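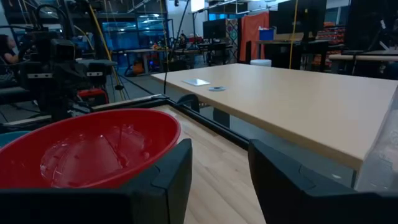
Urkport

Urkport is a small command-line tool that moves a Vue 2 project to Vue 3 one component at a time. It reads your single-file components, rewrites the parts it is sure of, and leaves a comment on the parts it isn't. It was written for Ekatard, a scheduling front end that had grown too big to port in one go.

Status: in use, still changing. Version 0.12 is the current release. The config format may change before 1.0.

What it does

Urkport works on .vue files and on plain .js files that export a component. For each file it builds a syntax tree, runs a set of rules over it, and writes the result back in place. There are 22 rules at the moment. Most of them deal with small things that take a long time by hand, such as renaming lifecycle hooks, replacing .sync with a v-model argument, and removing filters from templates.

It does not convert the Options API to the Composition API. The Options API still works in Vue 3 and we saw no reason to tie the two jobs together. If you want that conversion, run it later with another tool, in its own branch.

It does not touch your store or your router. Those are usually a few files and are better done by a person.

Requirements

Node 18 or later. A clean git working tree. Urkport refuses to run if there are uncommitted changes, and you can override this with --dirty, but please commit first.

Install

npm install --save-dev urkport
npx urkport init

The init step writes urkport.config.json to the project root. It looks for a src folder and uses that as the starting point. If your components live somewhere else, edit the "roots" entry.
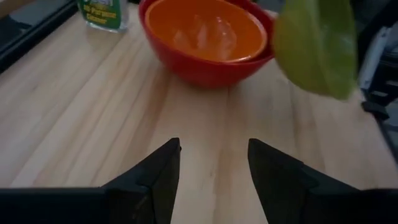

Can I run it on only part of a project?

Pass one or more paths after the command, and only the files under those paths are read or written. Child components outside the paths are left alone, so a parent may end up using the new v-model syntax with a child that still expects the old one. The report lists these pairs under "split bindings".

Usage

npx urkport check
npx urkport run src/components/forms
npx urkport report

check does a dry run and prints what would change. run makes the changes. report writes urkport-report.txt with every comment the tool left behind, sorted by file.

Comments all start with URKPORT: so you can search for them. A typical one looks like this:

// URKPORT: event bus call, replace by hand

The exit code is 0 if nothing is left to do, 1 if there are open comments, and 2 if a file could not be parsed. We use the exit code in CI to stop new Vue 2 code from coming back into folders that are already done.

Configuration

roots: folders to read. Default is src.
skip: file patterns to ignore.
rules: turn single rules on or off by name.
port: port for the report viewer. Default is 3000.
workers: number of parallel workers. Default is 4. More than that gave us nothing on a laptop, but a build server may do better.

The report viewer starts with npx urkport view. It is a plain page with a list of files on the left and the diff on the right. If your dev server is already on the same port, change it in the config — the viewer will not pick another one for you.

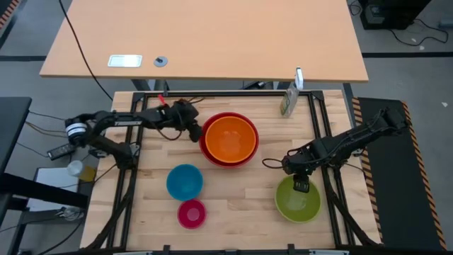
Workbench with two robot arms, bowls and a small carton.

Known problems

Templates written in Pug are skipped. Florencia Echeverría has a branch that handles simple cases, but it loses comments and is not ready to merge.

Mixins that change props at run time are not detected. The file will convert without a comment and then fail in the browser. Search for mixins yourself before you run the tool on a folder that uses them heavily.

Class components are read but not rewritten. You get one comment at the top of the file.

Line endings are set to LF on every file that is written. On Windows this can make a diff look much larger than it is. Set core.autocrlf before you start.

Prilley, the component library we use for tables and date fields, needed its own rules. They are in rules/prilley and are off by default. Leave them off unless you use it.

Tests

npm test

Each rule has a folder under fixtures with an input file and an expected output file. To add a case, put both files in the folder with the same name. There is no need to register them anywhere.

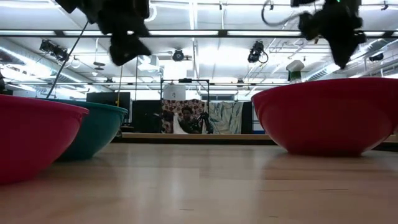
If a fixture fails, the runner prints the two outputs one above the other and stops at the first line that differs. Use --all to keep going. Snapshots are not used. We tried them in November and people kept updating them without reading them.

Contributing

Open an issue before you write a new rule. Rules that only apply to one code base are better kept in your own config folder — set "localRules" to a path and they will be loaded last. Small fixes can go straight to a pull request. Please include a fixture.

Maintainers

Renata Núñez (parser, rules)
Bevan Hinds (viewer, releases)
Themis Psarras (Prilley rules)

The first version of the template rules came from Ocampo, an older script by Abilio Prieto, and is used with his permission.

License

MIT. See LICENSE.

Last updated 2025-02-13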